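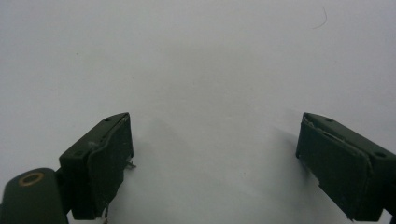 Plateau blanc lisse Illon

Réf. 939
Marque : Namodeo
Gamme : Illon
Catégorie : Plans de travail et tables / Plateaux seuls

Plateau à poser sur piètement ou sur caissons, finition blanche unie, sans décor ni veinage. Convient pour un poste de préparation, une table d'atelier, un coin bureau ou une surface d'emballage. Vendu sans pieds.

Description

Le plateau Illon est le modèle le plus simple de notre gamme. La face supérieure est blanche et lisse, d'un seul tenant, sans rainure ni joint apparent. La teinte est un blanc neutre : elle tire légèrement vers le bleu sous une lumière froide et vers le gris clair dans les zones d'ombre. Si vous devez l'assortir à des meubles déjà en place, commandez d'abord un échantillon (voir plus bas), les blancs variant beaucoup d'un fabricant à l'autre.

Les quatre chants sont plaqués dans la même teinte. La face inférieure est brute de finition, poncée, avec avant-trous pour les piètements Idow. Pour un autre piètement, il faut percer soi-même, avec une butée de profondeur réglée sur 12 mm maximum.

Caractéristiques

Longueur : 200 cm
Largeur : 80 cm
Épaisseur : 28 mm
Couleur : blanc uni
Aspect : satiné, lisse
Chants : plaqués sur les quatre côtés
Angles : arrondis
Usage : intérieur uniquement
Garantie : 2 ans

Contenu du colis

1 plateau
1 sachet de vis pour piètement Idow
4 cales d'angle en carton, à garder si vous pensez retourner l'article
1 notice de pose

Pose

Le plateau se manipule à deux. Posez-le face blanche vers le bas sur une couverture propre, présentez le piètement, vissez à la main puis serrez en croix. Ne terminez pas à la visseuse en vitesse rapide. Retournez ensuite l'ensemble en le soulevant, sans le faire pivoter sur un angle.

Sur caissons, prévoyez un appui à chaque extrémité et un appui central. Un débord de 20 cm reste possible à l'avant. Au-delà, ajoutez une équerre.

La découpe est possible à la scie circulaire, lame à denture fine, face blanche protégée par un ruban de masquage. Le chant coupé doit être replaqué ou verni le jour même. Toute découpe annule le droit de retour, mais la garantie continue de couvrir les parties non modifiées.

Entretien

Éponge humide et savon doux, puis chiffon sec. Les traces de crayon partent à la gomme blanche. Pour l'encre ou le feutre, un peu d'alcool ménager sur un chiffon, sans insister au même endroit. N'utilisez pas de poudre à récurer, de tampon métallique ni d'éponge abrasive, qui laissent des zones brillantes impossibles à rattraper.

Sur une surface blanche unie, la moindre marque se remarque. Un sous-main ou un tapis de découpe est conseillé pour les travaux avec des outils ou des pièces en métal. Ne posez pas de plat sortant du four directement sur le plateau.

Disponibilité et livraison

Article en stock à l'entrepôt Patrício. Le plateau voyage à plat et n'est pas expédié en point relais. La livraison se fait au pied de l'immeuble ou au portail. La montée à l'étage est proposée en option au moment de la commande, sous réserve que l'escalier ou l'ascenseur accepte la longueur.

Vérifiez les angles avant de signer le bon du transporteur. En cas de choc, notez-le sur le bon et envoyez-nous une photo de l'angle et une autre de l'emballage.

Échantillon de teinte

Plaquette de 10 x 10 cm, même finition que le plateau, réf. 939-E. Envoi par courrier. Le prix de la plaquette est déduit de la commande du plateau.

Questions fréquentes

Peut-on l'utiliser autour d'un évier ?
Non. Les chants ne sont pas prévus pour un contact prolongé avec l'eau.

Existe-t-il en plus court ?
La gamme Illon n'existe que dans cette longueur. Il faut recouper.

Les deux faces sont-elles blanches ?
Une seule. La face inférieure est brute.

Peut-on aligner deux plateaux ?
Oui, avec les ferrures d'assemblage réf. 941. Le joint reste visible.

Articles associés

Piètement Idow, hauteur fixe
Piètement Idow, hauteur réglable
Ferrures d'assemblage, réf. 941
Bande de chant blanche, rouleau de 5 m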